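Search this site Go Advanced search

Old Dell tower — is it worth saving, or am I being sold a story?
3 min read

Posted by Simone Peixoto, 11th August

I picked up an old Dell tower from an office that was clearing out. The ad said "just needs a processor put back in," and I have learned not to trust the word "just." The CPU and one of the hard drives are out of the case. Everything else is where I found it.

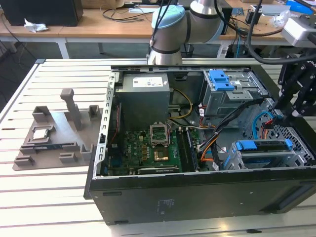
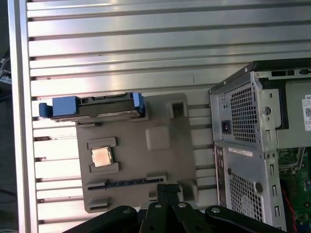
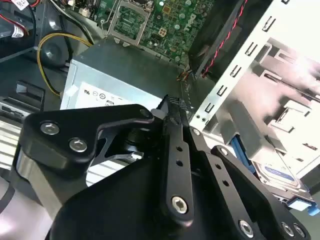
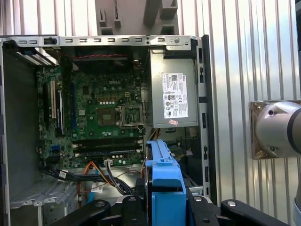
Can I drop the old processor back in the socket and expect it to start, or do I need to buy anything first?

Buy thermal paste and a can of compressed air before you try it, and nothing else until you know the board works. The cooler has to go back on with fresh paste, even for a short test.

My brother-in-law says I should also get a new power supply "to be safe." He says that about everything. A shop near me, Pikstead, wants to sell me a full refresh kit, and I'd like to hear from somebody who isn't selling one.

Kátia Leite

I'd hold off on the power supply. People love to blame it, and half the time the old one was fine. Put the machine together with the least you can get away with: processor, cooler, one stick of memory, a screen. Leave the hard drives unplugged for now. If you reach the setup screen, you have a working computer and can stop reading ads.

Look at the pins in the socket before the processor goes anywhere near it. Use a flashlight and tilt it around. The rows should look perfectly even, and one spot that catches the light differently usually means a bent pin. I have straightened 4 of those in my life and ruined 6, so take that for what it's worth. Match the little triangle on the chip to the mark on the socket, lower it straight down and don't slide it. The lever takes more force than feels right — the chip should need none.

Ronaldo Arruda

Toss it. You can get a newer one for what you'll spend on bits.

Aparecida Fontes

I don't agree with Ronaldo, but I don't think it's a bargain either. What do you want it for? Typing and email, fine. If somebody told you it will run the latest Windows, ask them to show you.

As for the drive, I wouldn't trust anything important to it until you've checked its hours with a free disk tool. Office machines get left on day and night. Slide it back in on its rails until both sides click, and if only one side clicks, take it out and start over.

Skip the refresh kit. I asked what was in one once and it was paste, wipes and a screwdriver.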